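Plevholm Guest Rooms
Gallery: Bedrooms, page 2

Posted 9 February 2022

This page covers bed linen and bedside furniture. Desks, wardrobes and bathrooms have their own pages. The rooms are furnished to one schedule, drawn up by Bastimano when the building was refitted, and the schedule changes only when a supplier drops an item. Captions give the item first and the housekeeping note second. Room numbers are left out, as furniture gets moved between floors during repairs.

Duvets and pillowcases are plain white in all bedrooms. Colored linen was tried on one floor and withdrawn after a season of uneven fading. Fitted sheets are beige, which makes them easy to sort from the duvet covers at the laundry. The linen is a cotton blend, bought in lots of 80 sets, and each lot is marked on the inside of the hem with the month it went into service. Sets are retired by lot. Single replacements are avoided because a new cover next to an old pillowcase shows a difference in white.

White duvet and white pillowcases, both pictures.

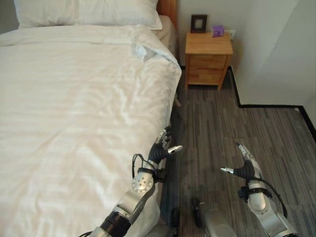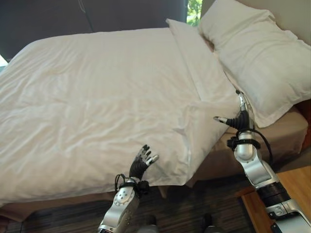 Bedding is changed in a fixed order. Pillows come off first and go on a chair, never on the floor. The duvet is folded back toward the foot, the fitted sheet is pulled from the far corners, and the mattress is checked along the seams. The new sheet goes on from the head end. The duvet is then drawn up and leveled by its side hems, with the overhang matched left and right before any smoothing is done. Smoothing first shifts the filling to one side and the work has to be repeated.

Creases are accepted within limits. Covers are tumble dried and folded by machine, and they are not ironed. Fold lines drop out after a night of use. A cover that still has hard creases on the second day was packed too tight on the cart and goes back to the laundry with a note.

Pillows: filling weight is 700 grams. A firmer model by Tolus is kept in the linen store and can be requested at the desk. It takes the same case.

Nightstands: wiped with a damp cloth, then a dry one. No polish. Drawers are opened and emptied at each change of guest. Small items found in them are bagged, labeled with the date and held at the desk until claimed. Anything standing on top is lifted, wiped under and put back in the same place.

Carpets: vacuumed last, working from the window to the door, with one slow pass along each side of the bed. Lint from duvet covers collects at the base of the bed and is the usual reason a room fails inspection.

The full linen list, with sizes and washing temperatures, is sheet 742 in the housekeeping binder. The Brynjólfsdóttir edition of the binder is the current one; earlier copies list the old pillow sizes and should be returned to the linen store. Mattress rotation is due in March, and the rotation sheet will be posted in the linen store before work starts.

Next page: desks and chairs
Previous page: entrance and corridors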